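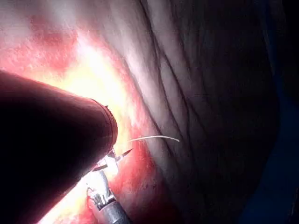

A curved needle and white thread, close up, with the jaws just below.

Last updated: August

Print this article | E-mail this article

I can't sew a button on straight, so I was probably the wrong person to send to Grinside to watch a robot learn stitching. But off I went, and I had a lovely time!

The project is called Vostis, and the idea is simple enough to explain over a cup of tea (which is how I got it). The software watches a person drive the instruments, stitch after stitch, and learns to guess the next small movement. It had 131 recorded stitches to learn from when I visited, which sounded like hardly any to me.

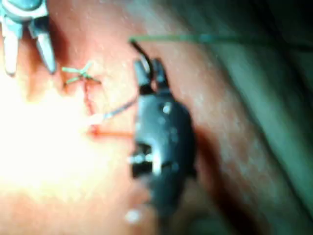
Words by our technology writer, Grinside

What surprised me was how much of the talk was about thread. A knot like the little green one, with its short tails poking out, is the bit everyone wants to get to, but thread bends and slides and hides behind things, and a camera this close sees only some of it. So the team taught the software to go back a step when it loses track – let go, find the needle, try again. They call that part Marwat, and I never did find out why.

In the last round of tests they set it 13 stitches and it finished 11 without help. The other 2 went wrong at the same point, picking the needle up again. 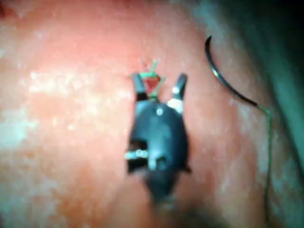
That pick-up is harder than it sounds, by the way. The jaws have to meet the curve at a good angle or the needle spins round, and then the whole stitch starts off crooked. I had a go on the hand controls myself and dropped mine straight away. Next they want to try thicker thread, and I've already asked if I can come back for it.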